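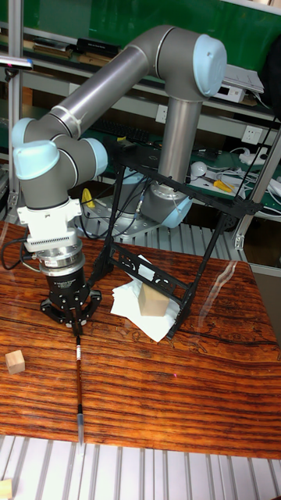 Berkay Sezer asked whether the minutes from May should show that the bus shelter on Drustetden Road was reported twice, once by phone and once in writing. Agreed. The May minutes were approved with that change.

Tirkwood Neighborhood Association
Minutes, June meeting, 7:00 p.m.

Present: Philomena Gbeho (chair), Berkay Sezer, Evelien Stevens, Glenys Fairclough (minutes)
Absent: Hayley Sowerby

1. Bus shelter
The town has the report and has given it the number 393. No date for the repair. Philomena will call again if there is no word before the next meeting. Berkay said the bench is usable but the roof panel on the north side is still missing, and people stand in the library doorway when it rains.

2. Library parking
Evelien met with the library about evening parking. They will let residents use the back lot after 6:00 p.m. on meeting nights, but want the chain put back up by whoever leaves last. The key stays at the front desk. Berkay asked if this covers the summer concerts. It does not -- Evelien will ask separately.

3. Street trees
Ebrahimi Nursery sent a quote of $686 for four young maples, delivered but not planted. Glenys would prefer lindens on the Mill Street side, where the maples lifted the sidewalk last time. Philomena pointed out that the town has to approve the species either way. Motion by Glenys to ask Ebrahimi for a second quote with two of each. Seconded by Berkay. Passed, all in favor.

Planting is put off until fall. Residents on Mill Street will get a note before anything is dug.

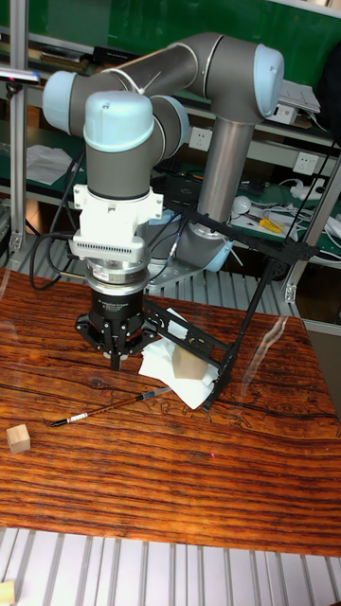

4. Newsletter
Hayley sent word that the summer issue is ready except for the back page. Zoltik Print needs the files by noon on the last working day of the month. Evelien will write a short piece on the parking change. Berkay will check the phone list, which still has the old number for the water department.

5. Other business
Noise from the loading dock behind Mill Street before 6:00 a.m. Two complaints, both by email. Philomena will write to the owner first and copy the town.

Next meeting: same room, 7:00 p.m. Glenys will bring the second tree quote if it has come.

Adjourned 8:25 p.m.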